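Robot Learning Seminar
Handout 9: Learning to handle cloth from hand-held gripper recordings
Instructor: Imani Lyimo. Notes revised in April by Alina Cârstea.

Reading for this session: chapter 2 of the course pack, plus the Vurna method summary. Bring your own copy of the summary, as we will mark it up together.

1. Where we left off

Last time we looked at teleoperation. An operator drives the arm from a distance, and the system stores what the arm did along with what its cameras saw. The data fits the robot exactly, but it is slow to collect, and it ties up a robot for every hour of recording. Operators also tend to move carefully when they are driving an arm, so the policy learns to be slow too.

The method in this handout drops the robot from the collection step. A person holds a gripper in the hand, with a camera mounted on it, and does the task directly. The same finger geometry and the same camera placement are then used on the arm. What has to be recovered afterward is the path of the gripper through space and how far the jaws were open at each moment.

2. What gets recorded

Each episode has a video stream, an estimate of the gripper's pose over time, and the jaw width. In the Vurna pipeline, the pose comes from tracking visual features in the wide-angle video, combined with an inertial sensor. Jaw width is read from the video as well, by following the finger pads.

The policy takes a short history of images and jaw widths as input. It puts out a chunk of future motions, written relative to the present pose of the gripper. Relative motion matters a great deal. If the motions were written in room coordinates, every new room would need its own calibration, and a person walking between two tables would break it.

3. Why cloth is hard

A rigid object has six numbers that fix where it is. A sock has no such short list. Its shape changes when it is lifted, when it drags over something, and when it is put down. Two grasps a finger's width apart can leave it hanging in very different ways.

There are also problems in the images themselves. Dark fabric has few features, and its folds are hard to tell apart. When the hand moves fast, the background smears, and the pose tracker loses the features it needs. The pads stay sharp in the same images, as they move with the camera. This is useful for jaw width and no help at all for pose. A tracker that locks onto the gripper body will report that nothing is moving, so the gripper region is masked out before tracking.

4. The Lernetti comparison

The study we discuss used a laundry sorting task named Lernetti: pick up one small item from a mixed pile and put it in a bin. Two policies were trained with the same network and the same training schedule. The first used only episodes where the tracker never lost its place. The second also kept the fast episodes, after the broken stretches were cut out and the rest was split into shorter pieces.
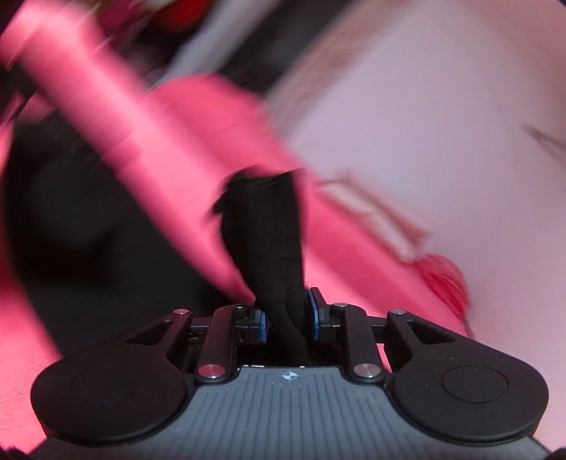 The filtered set looked cleaner on paper, but it had lost most of the quick lifts. The policy trained on it approached the pile well and then hesitated after closing the jaws. The second policy lifted without the pause. It was tested on 13 items that were not in the training data and placed 9 of them. The first policy placed 2 fewer.

Be careful with this result. With so few test items, one lucky grasp changes the picture. The authors say so themselves, and they report 85 trials on familiar items separately. Do not add the two sets together in your write-up.

5. Cutting the episodes

The rule used in the study is simple enough to code in an afternoon:

Mark every video image where the tracker's confidence is below the threshold.
Widen each marked stretch by a few images on both sides.
Remove the marked stretches and treat what is left as separate episodes.
Throw away any piece too short to hold one full action chunk.

The third step is the one students get wrong. If you join the pieces back together, the policy sees the gripper jump from one place to another, and it will try to copy the jump - sometimes at full speed.

6. Exercises

a. Nillex is the small practice dataset on the course server. Run the cutting rule on it with three thresholds. Plot how many episodes survive and how their lengths change.

b. Explain in one paragraph why masking the gripper region helps pose tracking but would hurt the jaw width estimate.

c. Read the appendix on the Cui baseline. It predicts absolute poses. Describe a test that would show whether this is what makes it fail when the table is moved.

Hand in the plots from (a) together with your code. Written answers can be typed or neatly handwritten.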